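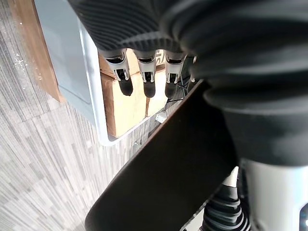
The new packing layout at Skastbridge has been running since May, and I have been asked to say something nice about it. I'll try. Each order is meant to go into its own bin, boxes at the bottom, before it moves down the line. Fine in theory. But a brown cardboard box dropped into a pale grey bin still has to be fished out again by somebody, and I am not convinced we've saved a single step by putting it there.

Emil Frei, who drew up the plan, promised 2000 orders a week. We have yet to see it. He says the shelves need time to "bed in", which is an odd thing to say about shelves.
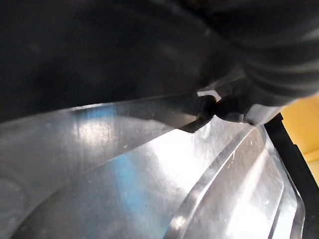
Then there is the matter of clear plastic. Mi-kyung Lim likes it for the small parts and says people stop rummaging when they can see what they're after. Perhaps. My own bench tells a different story, and 500 extra containers from Custudeo seems a lot of faith to put in tidiness.
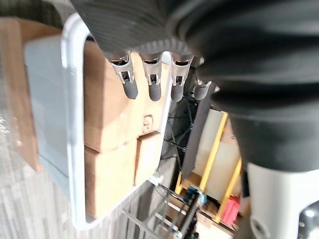
Three cardboard boxes stacked together, Skastbridge.

Stacking I can live with, as long as the labels face out. Junpei Okabe has asked for this seven times by his own reckoning. Please do it. The yellow shelf is for trays only, in one row, with gaps between them. Coats and mugs go elsewhere.

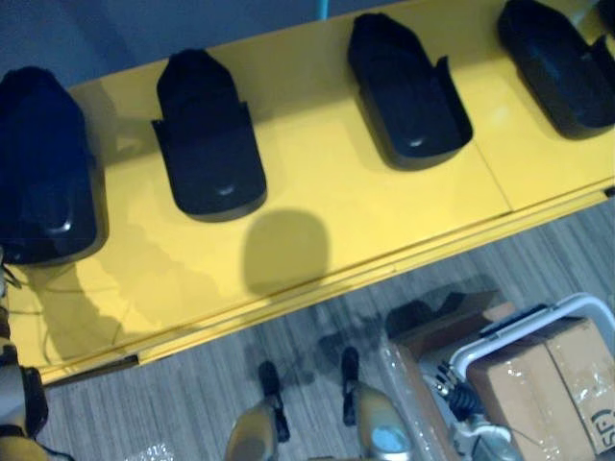

Black trays in a row on the yellow shelf.

Comments to Miyuki Amano, who is kinder about all this than I am.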